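Toltidgate Community Help > Food and Kitchen

Can I keep potatoes and carrots together?
Asked Sunday, November 15, 2020 - 2,369 views

I bought a 5 lb bag of each and only have one cool cupboard. Last April my carrots went limp in there within days. Is it the potatoes doing it?

3 answers

Danuta Baran
No, it's the dry air. Carrots want to be cold and damp. Cut the tops off, wrap them in a wet paper towel and put them in the fridge drawer. Potatoes stay in the cupboard, dark, in a paper bag or a basket. Don't wash them first. Keep onions and apples somewhere else - apples make carrots bitter.

Sketberg49
just buy less

Nic Aodha
Agree with Danuta. I use a box of damp sand in the garage for carrots and they last most of the winter. Check it for soft ones now and then.
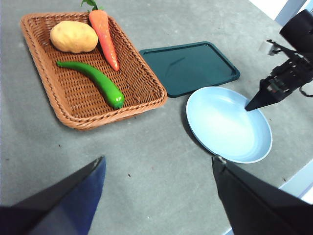 Potato and carrot in a wicker basket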